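How to fold a T-shirt flat (and which bits of the usual advice to ignore)

Filed under: Laundry, Wardrobe
Last updated May 14, 2021

I have been told at various times that the way I fold T-shirts is ruining them, that I should be rolling them, and that a proper fold takes two seconds if you pinch in the right spots. I've tried the two-second one. It looks great when somebody else does it on a video with a new shirt. On a soft old one that's been through the wash a few hundred times I get a twisted sleeve and a lump.

So this is the slow way. It works on worn cotton, which is what most of us own.

What you need

A flat surface bigger than the shirt. A bed is the popular choice and I think it's a poor one, as the doona gives under your hands and the creases you press in don't stay put. Use a table. If the table is rough or you don't trust how clean it is, put paper or a sheet over it.

Some guides want you to buy a folding board. I had a Jendden one for a while and it made every shirt the same size, including the ones that didn't want to be. It's in the shed.

Lines help more than a board does. Masking tape or painter's tape on the table gives you something straight to check an edge against. My eye is not as good as I'd like to think, and a hem that looks square from where I'm standing is often well off.

Before you fold

Shake the shirt out once by the shoulders. Lay it front down if you want the front showing at the end, front up if you don't care. Smooth from the middle towards the sides with flat hands. Don't tug at the hem. Old hems have usually stretched unevenly and pulling them straight only moves the problem up into the body.

The fold

1. Bring one side in towards the centre, sleeve and all, then turn the sleeve back on itself so it lies inside the edge.

2. Do the same on the other side. The two edges don't have to meet. People get very worked up about this, and I can't see any difference in the drawer.

3. Smooth what you've got. It should be a long strip, near enough the same width top and bottom.

4. Take the upper edge by both corners and lift them together. One hand on each corner, same height. If one hand gets ahead, the layers underneath slide and you're back to step 1.

5. Fold it over, keep a bit of tension between your hands until it lands, then press out the sag.
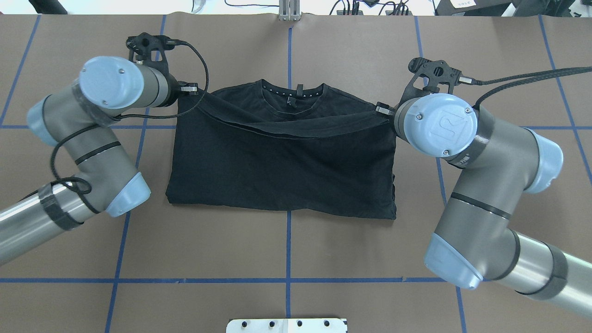 Both top corners held, with the slack still to be smoothed out.

Step 5 is where most folds go wrong. The cloth in the middle has nothing holding it up, so it droops into a curve between the two corners. You can leave it and the shirt will still fit in a drawer, but you'll have a ridge across it when you put it on. Run the side of your hand along it from the centre out.

6. Fold once more if your drawer is shallow or you like to stand shirts on edge. I stop here with heavy ones.

About the collar

Plenty of advice says never to fold near the collar. Kandpal's laundry booklet has 36 pages and mentions it on 7 of them, without ever saying what happens if you do. I've folded close to collars for years. The ones that went baggy were the ones I'd hung on wire hangers.

Does black cotton need special treatment?

I was told to fold dark shirts inside out to stop them fading. Washing and sunlight do the fading, as far as I can tell, and a shirt in a closed drawer isn't getting much of either. Turn it inside out for the wash and the line. Folding it that way as well is up to you.

Comments

Renu Prajapati: Tried the tape on the kitchen table and it does help. Still rolling mine for travel though.

Gangadharan Pillai: Step 4 is easier if you're tall. I have to stand on the bottom rung of a stool.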